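Ticket 479: right unit loses tracking, then the trigger stays closed

Status: Open (waiting on parts)
Opened by: Dela Ofori
Assigned to: Ximeng Bai
Site: Skostport
Component: Pliron hand-held grippers, wrist cams, glove tracker

Original report

Hi Ximeng, it's Dela again, sorry! Same complaint as in January but worse. The right-hand gripper runs fine for a while, then the pose goes jumpy, then the position freezes completely while the video keeps recording like nothing is wrong. After that the jaws stay shut for a second or two even when I've let go of the trigger. I wouldn't mind so much if it stopped with an error, but it just keeps writing frames, and you only find out when you load the session and the gripper is sitting still in space for 147 frames.

The cam picture itself is good. I pulled a frame from a food take and the plate pattern is all there, and you can see the barcode on the red package right next to it.

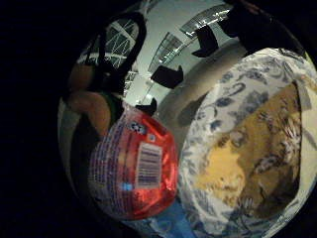 What I tried before opening this

Restarted the unit (twice). Swapped the left and right batteries. Wiped the lens. Reinstalled the logger from the Antwi share, the newer build, and got the same freeze. Kwadwo thought it might be the card filling up, so I put in an empty one. No change.

Then I plugged in the glove instead of the gripper to see if the base station was the problem. Glove on the right hand, cube on the back of it, cable running off the cube and down over the front of the table. That combination tracked without a single dropout for 3,000 frames, so I think the base station is off the hook.

One thing though – that cable makes me nervous. There's a whole nest of it coiled at the table edge, and if a sleeve catches it I can see the connector getting a good yank.
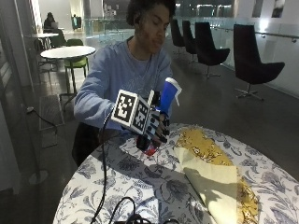 REPLIES

Ximeng Bai, 10:40 a.m.
Thanks Dela, this is a nice clear one. Could you send me the raw log from a bad take and also a couple of cam frames from any take where there isn't much on the table? I'd like to know if the tracker is losing features or if the data is going missing on the wire. Those are two different headaches. Also please tape that cable down before somebody finds out the hard way :)

Dela Ofori, 11:25 a.m.
Cable is taped! Log is uploaded. I went through the cam folder too and I have a theory now, so bear with me. The visual tracking wants lots of fixed detail a fair way off, and in plenty of our frames there's something big and close sitting over most of the view. The solver has to make do with whatever is left around it.

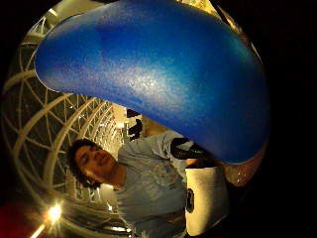 I asked Grigore Cozma if the older firmware did the same and he says yes, except it used to give up sooner and throw a warning. I kind of miss the warning. Could we have it back? A beep, a red light, anything. My notes say the bad stretch on the last take started in the middle of a reach, and I had no clue until lunchtime.

The part that bugs me most is the jaws, because that's the bit that could pinch someone. Comfort Bawa had a fingertip near them on one of the frozen takes. She's fine, it barely touched her, but I've told everyone to keep hands out of the jaws until this is closed. If you want that written up as a safety report, I can do it this afternoon.

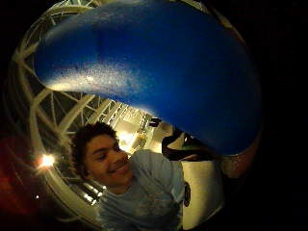
Ximeng Bai, 2:15 p.m.
The freeze and the stuck jaws are the same bug, I'm pretty sure. When the pose solver stalls, the trigger reading waits in line behind it, so the jaws keep acting on the last value they got. The new frame you attached helps. There's blue across the whole upper part of the view, and the right edge is plain black, so the solver is left with that white truss on the left and the lights in the middle. The truss is the same crisscross over and over, and that kind of pattern is easy to mismatch. I'd bet that's where it gets lost. And yes please to the safety report.

Dela Ofori, 2:50 p.m.
Okay, that makes sense of the jumpy bit before the freeze too. Report is filed under Zernville, where the safety folder lives now. Do you want me to keep collecting on the left unit? It hasn't misbehaved yet.

Ximeng Bai, 3:05 p.m.
Left unit is okay for now, same rule about fingers. I'm moving the trigger onto its own thread and putting the stall warning back in. The right unit needs a new trigger board as well, going by the voltage in your log, and I've ordered one. Leave this ticket open until it's fitted and you've done a long take with it.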